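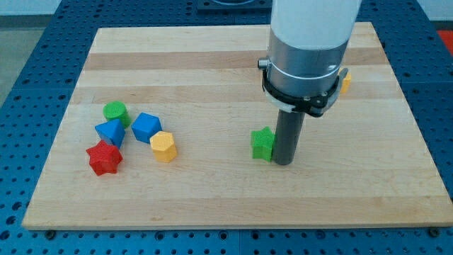 Wendari blocks: cylinder, triangle, cube, hexagon and star on the maple-colored board.

Wendari Blocks, README
Last change of this file: 16 September 2023

What is inside

Wendari is a small set of solid shapes for sorting, stacking and learning of names. This folder keeps the shape files, the list of colors, and 469 photos of the blocks in different arrangements. The photos are for people who want to make picture cards or a matching game, or who only want to check how a block should look when it is finished.

The set has 5 blocks:

cylinder, green
triangular prism, blue
cube, blue
hexagonal prism, yellow
star with five points, red

Please note that two blocks have the same color. We decided this on purpose. If every shape has its own color, small children learn very fast to answer by the color and do not look at the shape anymore. With the blue cube and the blue triangle they must look again.

Folders

shapes: one file for each block, in millimeters
photos: all pictures, in 4 subfolders (grouped, in line, stacked, mixed)
cards: text for the picture cards, in English only for now
old: the first version of the star, kept for those who already made it

The board

The blocks are photographed on a wooden board made of light strips, with one darker tan band going across. The board is bolted on a blue table with round holes. We like the wood because all the colors are easy to see on it, but the strips have different tones, and this can disturb you if you want to cut out the yellow block from the background. For cutting out, start with the red star or the green cylinder, these give the cleanest border.

Making the blocks

All blocks should be plastic, one color for each block. Print the cylinder and the hexagon upright, and the star flat. A fine texture on the surface is normal and you do not need to sand it. Please break the sharp points of the star a little with a file before you give it to a child.

The blocks are not meant for children who still put things in the mouth.

Names used on the cards

The cards say "triangle" and "hexagon" and not "triangular prism" and "hexagonal prism". We know it is not correct for a solid. The teachers in Ramora who tried the first cards asked for the short words, and we kept them. In the file names the long words are used.

Known problems

In the subfolder "stacked" 2 photos are saved twice under different names. We will remove the copies in the next version.
Soft shadows are visible beside the blocks in many photos. They are not corrected.
The card for the cylinder says "round block" in the version from March. Use the newer one.

License and thanks

You may copy, change and print everything for school and home use. For selling, please ask first. If you use the photos, write "Wendari Blocks, Tellau workshop" near to them.

Corrections of the English text are very welcome, please send them together with the name of the file.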